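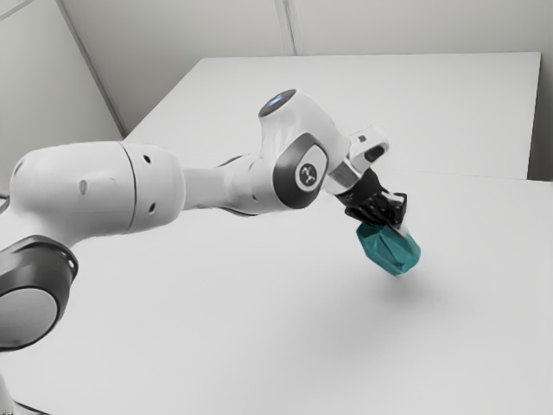 Section 4. Your First Pick in Siltia

Welcome back! If you have worked your way through Section 3, Siltia is installed, your license is active and the sample workcell has loaded without complaint, so we can get to the part most people bought the package for. In this section you will have the simulated arm pick up a block, hold it above the table and set it down again. The teal block is the one to practice on, and the hold position you are after has it well clear of the white tabletop, with both gripper fingers closed on it and a soft shadow on the table below. Take your time, and do keep a cup of coffee handy for the first run, as the physics files take a little while to build.

1. From the Start page, open Workcells and choose Tabletop Basic. Wait for the status bar to read Ready.

2. In the object list on the right, click Block, then click Set as Target. The name turns bold.

3. Open the Gripper tab and set the closing force to 7. You are welcome to try other values later on, but please leave it alone for now.

4. Set Lift Height to Medium and tick Hold at Top.

5. Press Run. The arm will reach, close, lift and then wait for you.

6. Look at the shadow while the arm is waiting. It is the easiest way to judge the gap between block and table, and you can orbit the view with the right mouse button if you'd like a second opinion.

7. Press Continue to lower the block, then Save Run.

Note: Runs longer than 3,000 steps are split into two files when you save. Both open together, so there is no need to join them by hand (plenty of us tried, back in the early versions!).

Note: If you see message 622, the target is out of reach. Click Reset Objects and go back to step 2.

Caution: A run that goes nicely in Siltia has not been checked against your own room, your own table or the people standing next to it. Before sending any program to a real arm, read Section 7 all the way through, lower the speed limit and keep the emergency stop within reach.

Once you have a saved run, go on to Section 5, where we change the grip angle.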